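How a Hand-Held Gripper Is Built, and How It Teaches a Robot

A robot hand is usually called a gripper. Most grippers are bolted to the end of a robot arm. The kind described on this page has no arm. A person carries it, one in each hand, and uses it to do ordinary jobs. The gripper records each job, and a robot later learns from the recordings.

The version explained here is the Kalus gripper. It was designed and put together at Trukholm, a shared workshop where members use the same benches, printers, and tools. You do not need to know any programming to read this page. Words in capital letters are explained in the list at the end.

Why not just program the robot?

A program is a list of exact instructions. For some machines that is enough. A machine that puts caps on bottles repeats one movement, and every bottle arrives in the same spot.

A kitchen is harder. The bread is never in quite the same place. A door handle may be high or low. To write instructions for every possible case, a programmer would have to think of every case first.

Another method is to show the robot many examples. This is called learning from DEMONSTRATION. A person does the job, the movements are measured, and a computer looks for the pattern that the examples share. The Kalus project has 639 demonstrations stored so far. The first 300 were all of one job, picking up a cup and setting it down.

Why the person holds a gripper

A human hand has five fingers and a great many joints. The Kalus gripper has two fingers, and they can only open and close. If a person did the job with bare hands, the robot would be shown movements that it cannot copy.

When the person holds a gripper, both sides have the same tool. Anything the person manages to pick up with two stiff fingers is something the robot's fingers can at least attempt. The rule in the workshop is that the gripper on the robot and the gripper in the hand must have fingers of the same shape and length.

The parts

1. The body. This is the shell that everything else fastens to. It has to be stiff. If the shell bends, the measurements will be wrong. The Kalus body is made on a 3D PRINTER, a machine that lays down melted plastic in thin layers. The body file is on its third version. The first cracked at the screw holes and the second was too wide for small hands.

2. The grip and trigger. The person's hand goes around the grip. Squeezing the trigger closes the fingers, and a spring opens them again. The spring came from a box of spares. It is slightly too strong, and a softer one is on order.

3. The fingers. They are curved, so that they can reach around an object as well as pinch it. The ends need a surface with FRICTION. Bare plastic slides on glass and on most packaging.

4. The camera. It is fixed to the body and looks along the fingers. It moves whenever the gripper moves, so it always sees what the fingers are near.

5. The marker. A gripper can carry a cube with a black-and-white square pattern on it. The pattern is called a FIDUCIAL MARKER. A computer can find it in a picture very quickly, and can work out how far away it is and which way it is turned. The plain blocks of black and white are chosen for the computer and not for decoration.

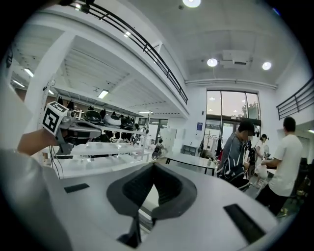
6. The cables. They carry power to the gripper and carry data away from it. Cables are the part that fails most often. Each one should have a little slack at the wrist and should be tied down near the plug, so that a pull lands on the tie and not on the plug.

Putting one together

Assembly takes most of an afternoon. The order matters, since some screws cannot be reached once the shell is closed.

Step 1. Clean the printed parts. Loose strings of plastic are trimmed off with a small file. An adult does any cutting with a knife.

Step 2. Fit the fingers to the sliding rail and move them by hand. They should travel the whole way without sticking. If they stick, the rail is taken out and filed again. Grease is not used, because it collects dust.

Step 3. Add the spring and trigger. Squeeze ten times and check that the fingers come back to the same place every time.

Step 4. Mount the camera. The screws are tightened a little at a time, in a cross pattern, so that it sits flat.

Step 5. Attach the marker cube. It must not wobble. A cube that is loose by the thickness of a coin will tell the computer that the whole gripper has moved when it has not.

Step 6. Connect the cables and close the shell.

Step 7. Write the gripper's number inside the shell and in the workshop notebook. Left and right grippers are not the same, and they should not be swapped.

The screws come in two lengths. The long ones belong in the back of the body. A long screw in a front hole will go through into the finger rail and jam it.

Calibration

CALIBRATION means checking a measuring tool against something already known. A kitchen scale should read zero with nothing on it. If it reads 5, then every answer will be wrong by 5.

The gripper has its own version of this. The fingers are closed fully, and the computer is told "this is closed." They are opened fully, and the computer is told "this is open." Every position in between is worked out from those two. Next the gripper is held still in a stand and the computer measures the marker cube. The answer should stay steady. If the numbers drift, the camera or the cube is loose, and it is back to step 4 or step 5.

Calibration is done again after any drop, even a short one.

Recording a job

A recording session needs a clear space, a table, and the objects for the job. Good first jobs are short: put a spoon in a mug, move a block from one tray to another, close a drawer. Each has an obvious start and an obvious end.

The person starts with both grippers open and pointing forward. The recording begins, the job is done at a normal pace, and the recording ends. Very slow, careful movements are a poor example, because the robot will copy the slowness too. Quick, jerky ones blur the video.

Then the objects are moved to slightly different places and the job is done again. This is the dull part of the work, and it is also the part that matters most. If the mug stands in the same spot for every recording, the robot learns to reach for the spot and pays no attention to the mug.

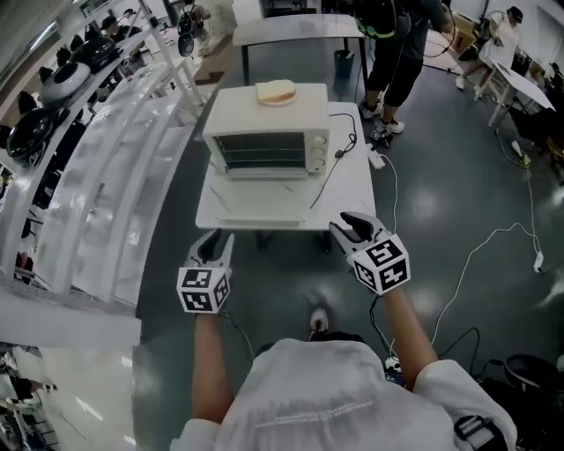 The Kalus software divides every recording into small slices of time. For each slice it stores the camera picture, the position of the gripper, and how far the fingers are open. The longest recording so far has 1033 slices. With two grippers there are two sets of positions, and they have to match in time. This matters for any job in which both hands take part. Take a toaster oven with a glass door and a slice of bread that starts on top of it. One gripper might hold the door down while the other brings the bread. If the right-hand record ran a second behind the left, the computer would be shown bread arriving at a door that had already closed.

From recordings to a robot

The recordings go into a program that compares them. It asks one question over and over: when the camera saw this, what did the gripper do next? At first its guesses are poor. Each wrong guess is used to adjust the program slightly. This is called TRAINING, and on the workshop computer it runs overnight.

Afterward the program is loaded onto a robot arm with the matching gripper. The arm is run at low speed the first time, with an adult beside the stop button. The Trukholm arm is an old secondhand Wulach with a stiff elbow.

Some jobs go well. The cup job does. Drawers are still unreliable – the arm often lets go of the handle too soon, and more recordings are planned for May.

Safety in the workshop

Power is switched off before any shell is opened.

Nothing hot is used for practice. Ovens and kettles stay cold.

Fingers (the human kind) stay out of the gripper when someone else has the trigger.

Look at the floor before walking backward. Anyone watching two grippers is not watching cables.

The robot arm is never switched on by one person alone.

Something to try at home

You will need two wooden spoons, an empty cup, and a slice of bread. Hold one spoon in each hand. Using only the spoons, move the bread from a plate to a cutting board. Then move the cup. Do each job several times, starting from a different place.

Write down what you did with each spoon, in order. Give the list to someone else and ask them to follow it exactly, without guessing. Mark each line where they had to stop and ask. Those lines are where a written program would need more detail.

Words used on this page

3D PRINTER: a machine that builds a solid object in thin layers.

CALIBRATION: checking a measuring tool against a known value.

DEMONSTRATION: one complete example of a job, done by a person and recorded.

FIDUCIAL MARKER: a printed pattern that a computer uses to find position and direction.

FRICTION: the force that resists sliding when two surfaces touch.

TRAINING: adjusting a program many times so that its guesses get closer to the recorded examples.

The printing files and screw list are kept in the Jakubowski folder on the workshop computer.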